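Computer Drop-Off and Repair: Frequently Asked Questions

4 min read

Where do I bring my computer?

The Watmont counter is on the ground floor of the Femberg Building, next to the copy shop. Use the Urker Street entrance. The other door needs a tenant's key card.

Do I need an appointment?

Not for drop-off. If you want to sit down with a technician and go over options, book a slot online. Slots last 15 minutes and Monday mornings fill up first.

What does it cost to have a computer looked at?

The diagnostic fee is $60. It comes off the bill if you go ahead with the repair. If you decide against it, you pay the fee and take the computer home as it was.

Will you call before doing extra work?

Yes. We stop at $200 unless you have approved more in writing. An email is fine.

How long does it take?

Most desktops are done in about 2 weeks, including the wait for parts. Laptops with screen damage can take longer – some panels are only sold through the manufacturer.

Should I back up my files first?

Please do, if the computer still starts. We don't erase a drive without your signature on the intake form, but a failing drive can quit at any time.

What should I bring?

Bring the tower or laptop, and the charger if it has one. Leave the monitor, keyboard and mouse at home. Write down your login password, or set up a temporary one.

Can you replace a processor in an office desktop?

Usually. The new chip has to fit the socket and be supported by the board's firmware, so send us the model number before you buy anything. Bent socket pins are quoted separately.

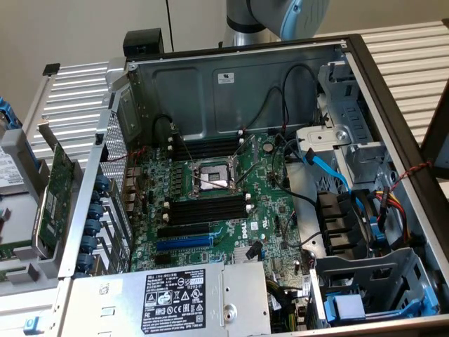
What happens to computers nobody picks up?

We hold them for 60 days after the final notice, then send them to Christodoulou Recycling. Drives are removed and shredded first.

Is the work guaranteed?

Labor is covered for 90 days. Parts carry their maker's warranty – keep your receipt.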